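3. 양손 조작 시연 데이터의 수집

2026년 6월 16일 | 위준영, 안자나 반다라, 하리스 가시
읽는 시간 6분

3.1 수집 환경과 절차

본 연구의 학습 데이터는 두 개의 그리퍼를 함께 사용하는 원격 조작 시연으로 구성된다. 시연은 Plotia 실험실의 탁상 환경에서 이루어졌으며, 각 그리퍼 부근에 소형 카메라를 두어 접촉 직전의 국소 시야를 기록하였다. 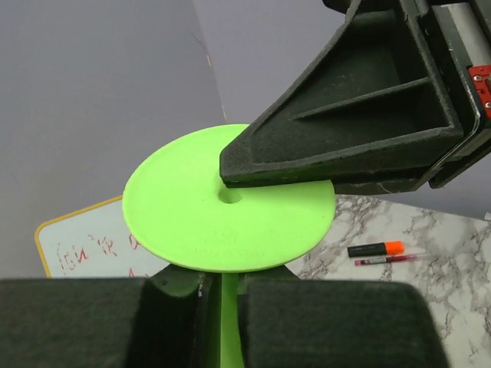 그림 2. 손목 카메라 시점에서 본 양손 조작. 아래쪽 두 손가락 사이에 녹색 물체의 기둥이 놓여 있고, 다른 그리퍼가 원판 위로 접근해 있다.

수집에는 숙련도가 서로 다른 조작자 6명이 참여하였다. 조작자는 사전 연습을 마친 뒤 과제별로 15회의 시연을 수행하였고, 한 회의 시연은 초기 자세에서 시작하여 두 그리퍼가 모두 물체에서 떨어진 시점에 종료되는 것으로 정의하였다. 과제는 총 14종이며, 한쪽 그리퍼가 물체를 지지하는 동안 다른 쪽이 접근하여 파지하는 동작을 공통으로 포함한다.

물체의 초기 위치와 방향은 매회 변경하였다. 반면 배경의 필기구나 소형 게시판과 같은 주변 사물은 별도로 제거하지 않았다. 이는 정리된 배경에서만 학습한 정책이 일상 환경에서 성능 저하를 보인 예비 실험 결과를 반영한 것이다.

3.2 시연의 선별과 주석

기록된 시연은 Teshome 도구를 이용하여 검토하였다. 검토자 2명이 각 시연을 독립적으로 확인하고 접근, 접촉, 인계, 이탈의 네 구간으로 경계를 표시하였다. 두 검토자의 경계가 일치하지 않는 경우에는 합의를 거쳐 확정하였으며, 합의에 이르지 못한 시연은 학습 집합에서 제외하였다.

파지에 실패한 시연이라도 조작자가 스스로 자세를 수정하여 과제를 완료한 경우에는 보존하였다. 이러한 시연은 별도의 표지를 부여하여 4장의 비교 실험에서 포함 여부에 따른 차이를 분석한다. 통신 지연으로 영상과 관절 값의 시간 정합이 어긋난 기록은 모두 폐기하였다.

손목 시점 영상에서는 그리퍼 손가락이 화면 하단의 상당 부분을 차지하므로 물체의 지지부가 가려지기 쉽다. 이에 따라 주석 과정에서 접촉 여부를 영상만으로 판단하지 않고 그리퍼 개폐 값을 함께 참조하도록 하였다. 개폐 값의 기준은 장비 교정 시마다 다시 측정하였다.

관련 글
- Gilidau: 원격 조작 지연의 보정 방법
- Lumlow 데이터 집합의 구간 주석 지침
- 손목 카메라의 가림 현상과 파지 판정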